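Water behind the kitchen wall

I want to write how it went with our kitchen wall, because my sister asked and maybe it helps someone else too. In October we noticed that the paint near the sink was soft. When I pushed with my thumb, it went in. My husband said it was old paint. I did not believe him.

The first company, Guvton, wanted 564 dollars only to open the wall and look. The second one, Seltar, asked 441 for opening, finding the leak and drying. I called Seltar. They sent Edgardo Navarro, a quiet man who put plastic over my stove before he touched anything – I liked this very much.

He measured the moisture near the floor and the meter showed 86. I don't know exactly what this number means, but he showed me a dry wall in the bedroom and there it was 8. So I understood enough. 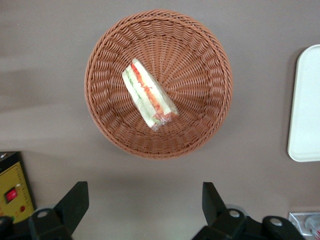
Wrapped sandwich in a round basket

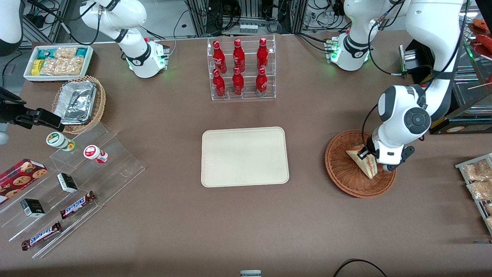 The leak was from a small joint on the cold water pipe. Edgardo changed it in one morning, and after that we had two drying machines in the kitchen for several days. They are very loud. We slept with the door closed and cooked nothing, only toast in the living room.

One thing I would do differently: ask before the work who closes the wall. Seltar does not do it. I had to find another person for the drywall and the paint, and the new color is a little more yellow than the old one. My husband says he cannot see it. I see it every morning.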